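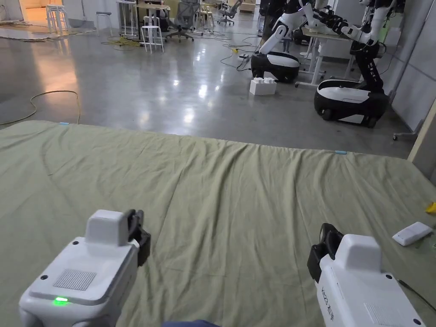 Olive-green mat, floor level.

Talks > Interface design > Speaker notes

Search talks Search

Redrawing the control screens at Grimalport
Li-hua Pan
Speaker notes, April 28, 2021

Slide 1. Title
Say name and role. I was the interface designer on the Grimalport rebuild. The client was Fetby, who run the grain terminal. Maurya wrote the back end. Mention that Clusov is the old product, because half the room will have used it.

Slide 2. What we were given
Clusov had 1117 screens. Fetby sent them to us as one long PDF, not in order. Many were the same screen with a different silo number in the corner. Operators kept a paper list taped to the desk to tell them which was which.

Pause here so people can read the list of screen names.

Slide 3. The grey question
The old screens used full-strength colour for everything. Running conveyors were green, stopped ones were red, and a stopped conveyor is normal for most of the day. So a normal day was mostly red.

We moved to a grey background with grey equipment. Colour is kept for alarms. This is common practice in process control now and I don't claim it as ours. The operators disliked it for the first while. One told me it looked like the program hadn't finished loading. Keep that quote, it gets a laugh, then move on.

Slide 4. Labels
Old labels were set in capitals at a size that suited a monitor nobody on site still owned. We went to sentence case and a single weight. Equipment tags stayed in capitals since they match the stencilling on the gear itself. Do not spend long on typefaces. Someone will ask anyway.

Slide 5. Navigation
Two levels only. An overview of the whole terminal, and a detail screen for each area. There are 8 areas. We tried a third level for maintenance and took it out after the second round of testing. People got down there and couldn't find their way back during a truck rush.

Show the before and after maps. Leave the before map up a bit longer.

Slide 6. Flow direction
Grain comes in by road on the east side and goes out by ship on the west. Clusov drew everything left to right, so on screen the trucks arrived where the harbour is. The operators had learned to flip it in their heads. New staff hadn't.

We redrew it to match the view from the control room window. That meant flow runs right to left, which every designer who reviewed it flagged as an error. I kept a note in the style guide explaining it.

Slide 7. Trend lines
Temperature in the silos moves slowly. A number by itself told operators very little. We put a small line beside each reading with the last 500 samples. No axis labels at that size. Clicking it opens the full chart, with axes.

If short on time, skip to slide 9.

Slide 8. What I would change
The alarm list. We sorted by time and should have sorted by priority, with time second. It was fixed in September but it should have been right at the start. Also the printouts. I forgot people print these, and mid-grey on an office laser printer comes out as mush.

Slide 9. Thanks and questions
Thank the Fetby night crew, who sat through the most testing. Style guide is available if anyone emails me. If asked about licence costs, refer them to Maurya. Check the clicker goes back in the drawer under the lectern.

This site uses cookies to remember your settings. Accept Decline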